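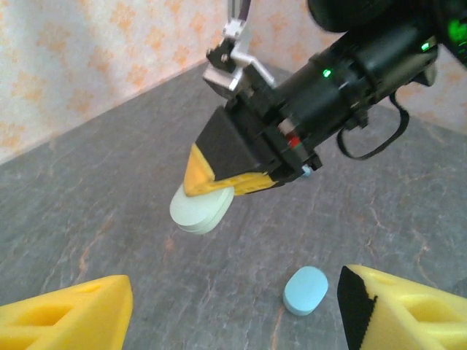 Zomard Surface Sheet, Marble Series

Henduta Surfaces
Finish: matte
Patterns: Gray Marble, Pale Sand, Plain White
Sold by: the cut piece or the full roll

Overview

Zomard is a flexible covering sheet for flat indoor work surfaces. It is laid over an existing top and held by its own adhesive backing. The sheet is 2 mm thick including the backing. The pattern is printed under a clear wear layer and repeats every 200 cm along the roll. Pieces cut from one roll can be matched at a joint if the repeat is allowed for when ordering.

The sheet is meant for benches, counters, shelving and display bases. It is not rated for outdoor use, for standing water or for surfaces that carry wheeled loads.

Base requirements

The base must be flat, dry and free of wax, silicone and loose paint. Painted board, sealed wood, steel and glass are all accepted. Unsealed chipboard must be primed first. Fill screw holes and seams and sand them level, as the sheet will show ridges under side light. Textured laminate should be skimmed before covering.

Installation

Unroll the sheet face up in the room where it will be used and leave it flat overnight. Cut it oversize and trim after bonding. Peel back a short strip of liner, set the first edge, then work forward with a felt-edged squeegee while a second person draws the liner away. Trapped air can be pushed to the nearest edge during the first minutes. After that, prick the bubble with a fine needle and press it down.

Inside corners should be relieved with a small round cut – a square cut tends to tear. Outside edges can be wrapped over a radius of 35 mm or more. For tighter edges, stop the sheet flush and fit the Pralport edge trim, which is supplied in black, white and clear.

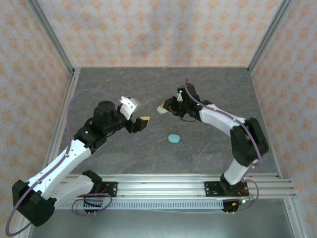

Gray Marble pattern.

Care

Wipe with a soft cloth and a mild, neutral cleaner. Scouring powder and abrasive pads will leave shiny patches in the matte finish. Marker ink and adhesive residue can be removed with isopropyl alcohol, applied to the cloth and wiped off at once. Do not use acetone.

The sheet is a covering layer and gives no heat protection to the base. Surface temperature should stay below 40 °C in continuous use. Put a stand under anything warmer.

Pattern and color

Gray Marble was redrawn in March with softer veining. Rolls from before and after the change should not be joined on the same top. The roll label carries a pattern letter, and the same letter must appear on all pieces of a job. The pattern is directional, so arrows are printed on the liner.

Ordering

State the finished length and width of the top, the direction of the pattern and any cutouts. Cut pieces are supplied with a trimming margin on all sides and cannot be returned. Full rolls can be returned unopened. Edge trim is ordered separately.

Sample swatches: Ilgın Kaplan, sales office
Installation questions: Keir Chisholm, technical desk

Data sheet revised Jun 17, 2026. Replaces all earlier versions.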